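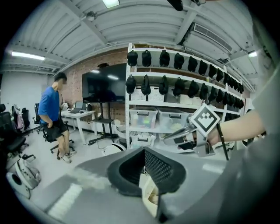
Porque é que a garra deixou cair o boné?
Página para leitores curiosos, secção Robôs e Companhia

Um boné pesa pouquinho. Não morde, não foge, não escorrega como um sabonete. Então como é que um robô deixa cair um boné?

Pois. Deixou. E mais do que uma vez.

Foi na oficina da Hamisa, uma sala com bonés pretos pendurados em filas numa estante branca. A tarefa parecia fácil: pegar num boné, tirá-lo do gancho, pousá-lo numa caixa. Correu bem durante uma manhã. Depois começou a asneira. A garra fechava cedo de mais. Apertava ar. Ou apanhava só a pontinha da pala e, pumba, boné no chão.

Primeiro: como aprende uma garra?

Com exemplos. Muitos! Uma pessoa segura uma garra na mão, com dedos que abrem e fecham, e faz o gesto. Pega, puxa, pousa. Outra vez. Outra vez. O programa vê os gestos todos e tenta imitar. Para esta tarefa, que se chama Calado, juntaram 2.000 gestos. Dá para ficar com o braço bem cansado.

E o quadrado com desenhos a preto e branco, em cima da garra? É uma espécie de matrícula. A câmara procura o quadrado e o computador faz as contas: a garra está aqui, inclinada assim, a esta distância. Sem matrícula à vista, o computador tem de adivinhar. E adivinhar, nestas coisas, dá mau resultado.

O que correu mal

A avaria tinha duas partes. Uma pequena e outra ainda mais pequena.

Parte um: o quadrado descolou-se de um lado. Só um cantinho levantado. Nós nem ligávamos. O computador ligou: achou que a garra estava 3 centímetros mais à frente do que estava mesmo. Experimenta fechar os olhos e agarrar um lápis 3 centímetros ao lado do sítio certo. Não apanhas nada, pois não?

Parte dois: a luz. As lâmpadas do teto podem fazer reflexos. Quando um reflexo bate no quadrado, o preto parece cinzento e a câmara perde o desenho por um instante. Um instante chega para estragar o gesto.

Juntas as duas coisas e temos chuva de bonés.

Isto é perigoso?

Com um boné, não. Com uma coisa pesada ou afiada, sim, podia ser. Uma garra que não sabe onde está pode bater numa prateleira. Ou entalar um dedo. Por isso a regra é parar logo à primeira falha esquisita, mesmo quando parece uma coisa sem importancia. Parar, ver, só depois continuar.

Há um botão vermelho para isso nos robôs grandes. Na garra de mão é mais simples: a pessoa abre os dedos e larga o gatilho. 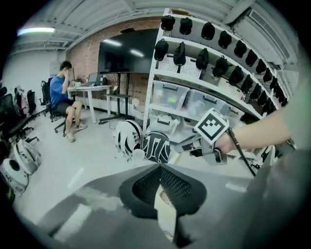 Como se descobriu a avaria

Devagarinho, com testes. Uma coisa de cada vez, senão baralha-se tudo.

Teste do motor: abrir e fechar 16 vezes seguidas. Tudo bem, o motor estava ótimo.

Teste da câmara: limpar a lente, tentar de novo. Mais um boné no chão.

Teste da matrícula: pousar a garra num sítio medido com régua e perguntar ao computador onde ela está. Resposta errada! Apanhado.

Colaram um quadrado novo, bem liso, e o programa Jilelden passou a avisar quando a matrícula desaparece. Faz um bip. Se houver bip, aquele gesto vai para o lixo e repete-se. Os gestos feitos com o canto levantado tambem foram fora, coitados, senão o robô aprendia a errar.

Experimenta em casa

Precisas de: um boné, uma cadeira, uma venda para os olhos, um amigo.

Pendura o boné nas costas da cadeira. Olha bem. Põe a venda e dá 2 passos para trás. Agora o teu amigo diz-te onde está o boné, mas engana-se um bocadinho de propósito. Tenta apanhá-lo. Troquem. Tirem as coisas do chão antes, para ninguém tropeçar!

Palavras difíceis

Garra: a "mão" de um robô.
Marcador: o nome a sério da matrícula quadrada.
Calibrar: verificar se o que a máquina mede bate certo com a realidade.

Para a próxima: o Vasotance, um aspirador que ficou preso debaixo de um sofá.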